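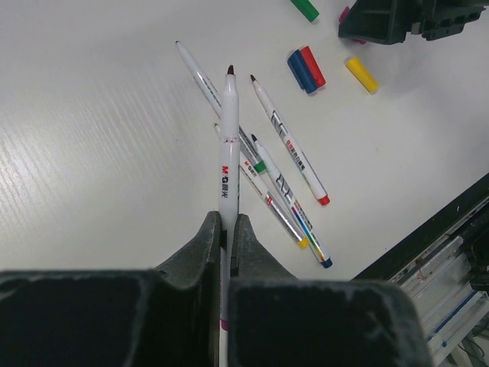

손글씨 다시 시작한 이야기

11월부터 손으로 일기를 쓰고 있다. 사실 이번이 몇 번째 도전인지 모르겠는데 (서랍에 앞의 다섯 장만 쓴 노트가 꽤 있다...) 이번엔 좀 오래 가는 중이라 블로그에도 적어 본다.

계기는 별거 아니었다. 독일에서 교환학생 할 때 하숙집 주인이던 하이케 토이버 아주머니한테서 엽서가 한 장 왔는데, 글씨가 여전히 너무 예쁜 거다! 둥글둥글하고 줄이 하나도 안 틀어지고. 답장을 쓰려고 앉았더니 내 글씨는 완전히 무너져 있었다. 'ㄹ'이 숫자 2처럼 보이고, 받침은 다 옆으로 흘러내리고. 독일어로 쓰니까 더 심했다. 엽서 세 장을 버리고 네 번째 걸 부쳤는데 그것도 마음에 안 들어서 며칠을 찝찝해했다.

그래서 노트부터 샀다. 동네 문구점에서 파는 Kodberg 줄노트, 3000원. 비싼 노트를 사면 아까워서 못 쓰는 병이 있는 사람이라 일부러 이걸로 골랐다. 종이가 얇은 편인데 의외로 볼펜은 잘 받는다. 대신 만년필은 안 된다. 뒷장까지 다 비쳐서 그날 일기는 한쪽 면만 쓰고 끝냈다.

쓰는 시간은 밤 열한 시쯤. 처음엔 아침에 쓰려고 했는데 아침의 나는 아무 생각이 없는 사람이라 "졸리다. 춥다."에서 더 나가질 않았다 ㅋㅋ 밤에는 반대로 할 말이 너무 많아서 문제다. 점심에 먹은 순두부 얘기로 반 페이지, 버스에서 자리 뺏긴 얘기로 또 반 페이지. 나중에 읽으면 이런 게 제일 재밌다는 걸 옛날 일기장 보고 알았다. 거창한 다짐 적은 날은 부끄러워서 못 읽겠고, 2학년 때 떡볶이집 문 닫았다고 슬퍼한 날이 훨씬 좋았다.

글씨 연습은 따로 안 하고 그냥 천천히 쓰는 걸로 대신하고 있다. 속도만 줄여도 받침이 제자리를 찾는다. 다만 천천히 쓰면 생각이 먼저 달아나 버려서, 문장을 쓰다가 뒷부분을 까먹는 일이 자꾸 생긴다. 이럴 땐 여백에 단어만 작게 적어 두고 돌아온다. 그래서 내 일기장 여백에는 "우산", "그 아저씨", "귤" 같은 게 뜬금없이 적혀 있다. 귤은 결국 무슨 얘기였는지 생각이 안 났다.
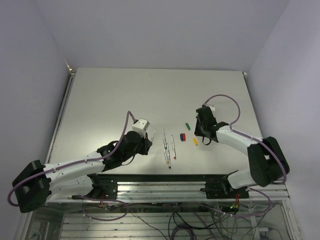 필기구 욕심도 조금 생겼다. 원래 회사에서 나눠 주는 볼펜만 쓰던 사람인데, 이제는 문구점에 가면 시필 종이 앞에서 한참을 서 있다. 0.5는 내 글씨엔 좀 가늘고 0.7은 받침이 뭉개진다. 그 사이 어디쯤이 있으면 좋겠는데 아직 못 찾았다. Bosix 젤펜이 부드럽다고 해서 한 자루 써 봤더니 정말 부드럽긴 한데, 마르는 게 느려서 손날이 새까매졌다. 오른손잡이인데도 그렇다. 왼손잡이인 우리 언니는 뚜껑을 열어 보고 한 줄 쓰더니 바로 돌려줬다.

색은 검정이랑 파랑만 쓴다. 한때 형광펜에 스티커에 다 해 봤는데, 꾸미는 데 한 시간 쓰고 정작 내용은 세 줄이라 그만뒀다. 다이어리 예쁘게 꾸미는 분들 진심으로 존경한다. 나는 유튜브로 보는 것까지만 하기로...

그리고 책 얘기도 조금. 요즘 라인홀트 슈퇴커라는 사람의 산문집을 자기 전에 읽고 있다. 350쪽이나 되는데 대부분이 편지 얘기다. 누가 누구한테 편지를 썼고, 답장이 안 왔고, 뒤늦게 왔는데 이미 이사를 갔고. 큰 사건은 하나도 없는데 이상하게 자꾸 넘기게 된다. 그중에 1632년에 쓰인 편지를 옮겨 적다가 잉크를 쏟은 사람 얘기가 나오는데 읽다가 혼자 소리 내서 웃었다. 아, 사람 사는 거 다 똑같구나 싶고.

아주머니한테서는 아직 답장이 없다. 국제우편이 원래 오래 걸리니까 느긋하게 기다려 보려고 하는데, 퇴근할 때마다 우편함을 한 번씩 들여다보게 된다. 어제는 관리비 고지서랑 치킨집 전단지뿐이었다. 전단지 뒷면이 하얗고 종이가 매끈해서 일단 챙겨 왔다. 새 펜 사면 여기다 시험해 봐야지.

혹시 0.5랑 0.7 사이에서 정착하신 분 계시면 댓글로 좀 알려주세요. 손날에 안 묻는 걸로요!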